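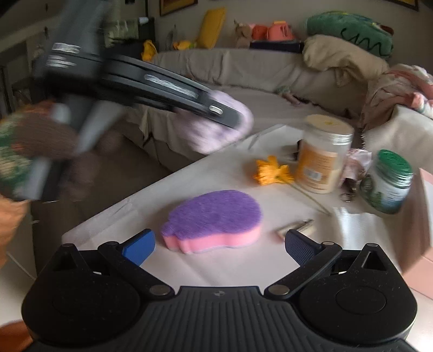
Right, the Thevar hand gripper. Had it since Wednesday, people keep asking, so a thread. Bought it myself, no discount, nobody at Prarnutard knows who I am.

Quick version for those in a rush: good pads, good hinge, awful manual. Would I buy it again – yes, probably, second hand if you can find one.

What it is: the hand-held one, not the arm. You hold it, you pick things up with it, the recording goes into their software and that's what you train your own arm on later. If you already have the Drirkton arm the fingers are meant to be the same shape on both. They are. I held one against the other at Nollside last month and could not find a difference.

Price. 113 for the gripper on its own. Pads are extra, which is cheeky. 18 for a pair and you will want a second pair at some point, so add that on before you get excited about the headline number.

Pads first then. Mine came with one blue and one dark navy, and they do feel different. Blue is grippier. Navy slides a bit before it bites. I asked support if that was a mistake and Xiuying Pan wrote back the same afternoon: mixed pairs go out on purpose in the starter box, so you can work out which you like. Fair enough. Would of been nice to have that in the manual.

Soft stuff: sponges are a doddle. It squashes them, lets go, they spring back. Flowers, hmm. Thin stems are fine if you come in low and slow. Crushed one, sorry flower.

Jars. Small ones ok from the side. Tall ones, forget it by the lid, go for the body and check the width before you start. Glass with a shiny label is the worst of the lot, it creeps downwards in the pads while you lift.

Keys and cables are what I realy wanted it for. Everyone's demo is blocks and cups. My flat is not blocks and cups. 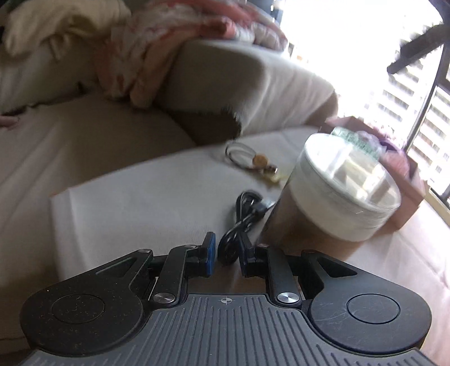 Cable next, then the keys. Blue pad left, navy right.

Cable verdict: grab the plug end, never the middle of the loops. In the middle you get two strands and lose one on the way up. By the plug it took me almost no practice.

Keys: flat ring on a soft surface is horrible. The tips push it down into the padding. What works is going for a charm, if yours has any, and letting the rest dangle. On a hard table it's much easier.

Weight. Fine for short goes. My wrist starts complaining after a long one, and I have small hands, so your mileage etc. Žydrūnas Ķēniņš has the older model and reckons the new one is better balanced. I'd want to try his before I agree.

Build: screws all still tight. The round discs on the front pick up dust and fine scratches very fast – cosmetic, but if you like your kit pretty you'll be annoyed.

Software is ok?? Installs without a fight. Export is buried two menus down for no reason I can see. It did crash on me, twice, both times while renaming a session. Lost nothing.

Manual: bad. Tiny drawings, no page on cleaning the pads. I use a damp cloth and let them dry overnight.

Bright windows: face away from them if you can. My clips towards the glass are noticeably more washed out than the ones facing the room. Curtains are cheaper than a lamp.

Someone asked about left-handers. It's the same both sides as far as I can tell, but I'm right handed so find a better source than me

Not tried yet: wet things, anything heavy, clothes. Socks at the weekend maybe. Will add to this if I do.

Prarnutard say new pads in November, softer ones. If they're still 18 a pair I'll moan about it here.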